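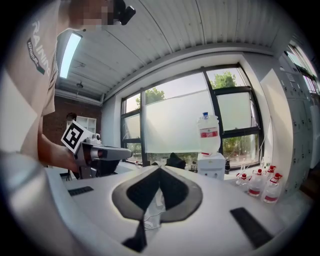 House rules for handheld grippers

May 23, 2020

I've been wanting to write this one since April, when Nurhan Çınar and I finally sat down and turned our scribbles into a proper set of rules. I love this stuff! A good rule saves you a whole afternoon of useless recordings, and we've had a few of those at Barnside.

Markers first. The square on top of the gripper has to be flat on its card, clean, and facing up where a camera can find it. If a corner lifts, stop and replace the card. No tape over the black blocks, ever (yes, even clear tape, it shines under the strip lights).

Next, people. Anyone wearing a head camera says so out loud before switching on, and faces get blurred before a file leaves the room. Elif Naz Saraç wrote that rule and it's the one I'd keep if I had to bin the rest.

Then the length of a take. We stop at 900 seconds and have a stretch. Of our first 300 takes we kept 276, and most of the lost ones were long ones with tired wrists.

Drinks stay on the counter, well away from the charging leads. Lids on, please.

Still arguing over how to name files when two grippers are running together. Nurhan wants the time first, I want the tool first, and we're trying her way next.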